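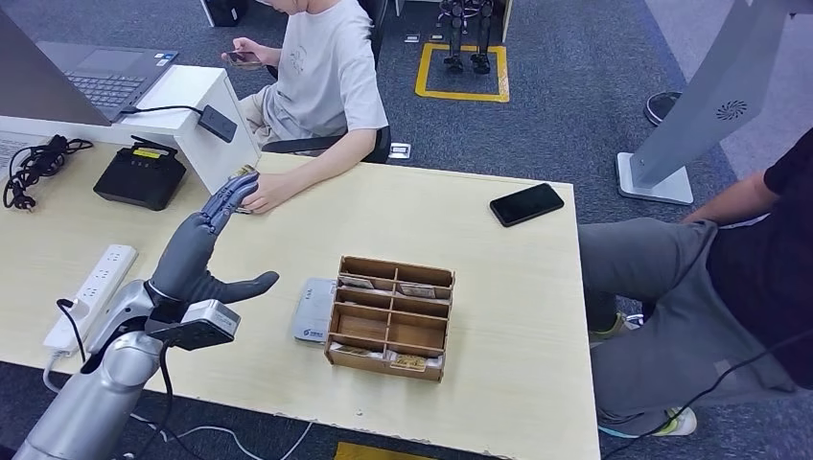
Figure 1. Bench session at the desk, right hand open, palm up.

Student Projects > Robotics and Control > Final Reports

Unexpected closing of a humanoid hand during handover trials

Unai Pastor and Vratislav Mikuš
September 2019

1. Background

Our project was to get a humanoid hand to take small objects from a person and give them back. The hand is the Nudska right hand, fitted to an arm that the department already had. The control software, Rarkisura, was written by last year's group and we were asked to extend it. Most of this report was meant to be about grip force. After the fault described below we spent the rest of the term on finding out what had happened, and the report has changed with it.

The objects were printed cards. They are light, they are cheap to replace and they do not hurt if they are dropped. In a normal trial the hand opens, waits, feels a card against the palm or fingers, closes at low force and holds. The person then pulls gently and the hand lets go.

2. What happened

We had planned 243 trials in six blocks. The fault came in the second block, at trial 43. The hand had opened and was waiting. Unai had his fingers close to the fingertips of the hand and was about to place a card. Before the card touched anything, the hand closed at full speed. It caught his index and middle fingers against the thumb and did not let go when he pulled.

Vratislav pressed the stop button. This cut power to the arm but the hand stayed shut, as the finger drives do not move freely without power. We had to switch the hand back on and send the open command from the laptop. The log gives 40 seconds between the closing and the opening. Unai had red marks on two fingers and some stiffness the next day. There was no cut. The incident was written up in the lab book and reported to our supervisor the same afternoon.

3. Finding the cause

We first thought the touch sensors had given a false reading. The log did not support this. All the fingertip values were at rest level until after the hand had begun to move.

The next idea was a software timer. Rarkisura has a waiting state with a time limit, and when the limit runs out it should go back to the rest position. We found that the rest position for the right hand was stored as a closed fist. In the earlier group's work this made no difference, because their hand was always parked away from people. In ours it meant that any trial in which the person waited too long would end with the hand closing.

That explained the closing but not the force. The low force limit is sent to the hand at the start of each trial. It turned out to be held only while messages kept arriving from the laptop. If there was a gap in the messages the hand went back to its factory limit, which is much higher. Our log shows a gap just before trial 43 timed out. We were able to make the same gap by moving the cable at the wrist while the hand was powered, with nobody near it. The plug had worked slightly loose, probably from the arm turning during the first block. It had no clip or tie to hold it.

So there were two faults. With only the loose plug, the hand would have stayed open. With only the wrong rest position, it would have closed gently.

4. Changes made

The rest position is now an open hand. When the time limit runs out the hand stays where it is and the laptop gives a sound.

The force limit is written into the hand's own memory, and we check it by reading it back before each block.

The cable is tied to the arm in two places with a loop of slack at the wrist. We tested the arm through its full turn roughly 40 times with the force limit being read back, and there were no more gaps.

The stop button was the hardest part. Cutting all power is right for the arm but wrong for the hand. We now have a separate supply for the hand, and the stop button sends it an open command and leaves it powered. We are not fully happy with this, as it depends on the same cable. A spring release, like the one on the Chukwu gripper in the next lab, would be better, but we had no time to build one.

We also changed how we work. The second person keeps a hand on the stop button throughout each trial and does nothing else. Before this, whoever was second was also writing down results. Cards are held by the far edge so that fingers stay outside the closing path.

5. Trials after the repair

We restarted from trial 1 and completed four of the six blocks before the lab closed for the move to the Drotside building. The hand did not close early in any of them. The waiting time ran out in several trials and the hand stayed open each time. Grip results for these four blocks are in Appendix B. The last two blocks are planned for October, if the arm has been set up again by then.

6. What we would do differently

We read the hand's manual for the commands we needed and skipped the section on what it does when messages stop. The factory limit is given there in a table. We also took over the position file without opening it. Both checks would have taken less than an hour.

Filed under: handover, robot hands, lab safety
6 shares | 2 comments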